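Betumell hotel room work, software progress for December

The planner numbers look better than they did last period, and I would ask you not to lean on them yet. We ran 262 reach attempts through the new wrist-view checker and it accepted 258. Accepted means the software believed the path was clear. It is the same software that draws the map, so it is grading its own homework.

Bed linen is still our worst surface. The depth estimate smooths folds into a flat wall, and the planner then treats that wall as exact. 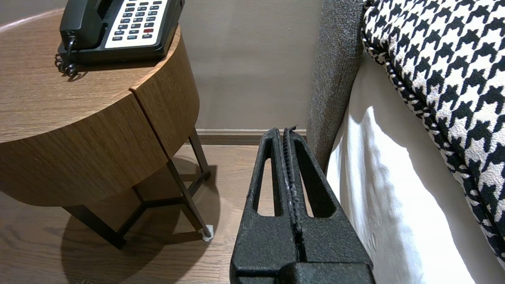

Posted by the controls and perception group, Todlow

The gap between the nightstand and the bed is the case I keep coming back to. With the right gripper pointed in there, the fingers nearly touch the white fabric, and the thin metal legs of the nightstand and their shadows give the segmenter two sets of lines to choose from. The phone cord is another thin shape I would not trust it with.

Simanjuntak's replay tool now loads 3000 frames without stalling; the old limit was 1000. That part is real and we use it daily. The claim that it finds failures by itself is not one I can support -- it finds the ones we already tagged.

Money left on the Judau line should go to hand labeling of cloth edges. I would hold the second planner license until that is done.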